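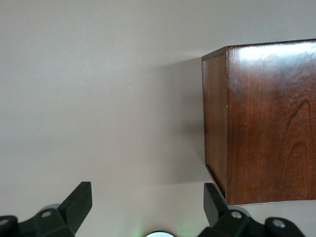
Trernia Open Day, notes from the train

14/04/2025

Typing this on the way home before I forget it all. Trernia is the wellness center out past the reservoir, the one half my gym keeps going on about. Sleep, food, breathing, the lot. Once a year they let people in to poke around without signing up for anything. I've been writing about my sleep on here for ages so yes, I went.

Got there late. Parking is a field. Follow the cones, not your phone, my phone wanted me in a quarry.

Sign-in was quick. Clipboard, sticker, cup of something with ginger in it. Then they split us into groups and ours went to the sleep rooms first. Good, only reason I came.

Sleep rooms. There are 3 of them. Small, dim, very plain. Bed, a chair, blackout blind, a dial by the door for the temperature. You stay two nights and they look at how you breathe, how much you move, when you wake up. The woman showing us round used to be a night nurse and was very down to earth about it. Most people who come in saying they don't sleep at all do sleep, she said, just badly and in bits. Felt seen. She also said the first night is nearly always a write-off, strange bed, so they mostly go by the second.

Asked her about magnesium, because everyone in my comments asks about magnesium. She said talk to your doctor first, especially if you take anything else, and that she'd sooner see people fix their wake-up time. Same time every morning, weekends too. I groaned out loud. Someone behind me groaned louder.

Price: $419 for the two nights, breakfast included, plus a follow-up call. Not cheap. I'd want to know what the follow-up call is before paying that, and when I asked at the desk I got a leaflet. Leaflet doesn't say.

Then the kitchen. They call it Aso, I didn't catch why. Cooking demo, lentils and roasted squash with a lot of lemon. Really good, had seconds. The talk that went with it was less good. A lot of "your gut is your second brain" and a slide you couldn't read from the back. One useful bit on fiber: add it slowly over a couple of weeks, drink more water, don't go from toast to a bucket of beans overnight. I have done the bucket of beans. Wouldn't reccomend.

Movement hall next. Big windows, squeaky floor. We did a get-up-off-the-floor test, no hands if you can. I can, just. Bit of a wobble at the top. The trainer was patient with a man who had a bad hip, found him a chair version straight off and didn't make a thing of it. Best teaching I saw all day. He had us walking backward along a line too, which is harder than it sounds after two bowls of lentils.

Lunch outside, wind, napkins everywhere.

Afternoon was stalls. Prundero had the largest one, supplements, and I'll be blunt, I didn't love it. A young guy told me their powder would "reset" my hormones. Reset them to what? He didn't know. Tub was the size of a paint can. Kaewkla were nicer, herbal teas and balms, no big claims, just tea. Bought the lemongrass. They said the stuff smells stronger if you cover the cup while it steeps, will try tonight.

Also a walking group with a table and a map. They're doing a goal of 3,000 steps before breakfast, every day for a month, starting in September. I like that it's small. Put my email down.

Last thing was the breathing session, lying on mats, lights off. In for four, out for six. I was asleep inside of five minutes and somebody had to tap my foot. So maybe I don't need the sleep rooms.

Stuff to know if you go next year:

Wear socks, shoes come off a lot.
Get there early, the sleep room tours fill up and they dont run extra ones.
Bring cash for the tea stall, the card reader was down all afternoon.
Toilets are at the back behind the movement hall. No sign.
You can skip the stalls and not miss much.

Would I go back? For the open day, yes. For the paid stay, not sure, waiting to hear about that follow-up call. I've emailed them and will add the answer here when I get one.

My stop, got to go.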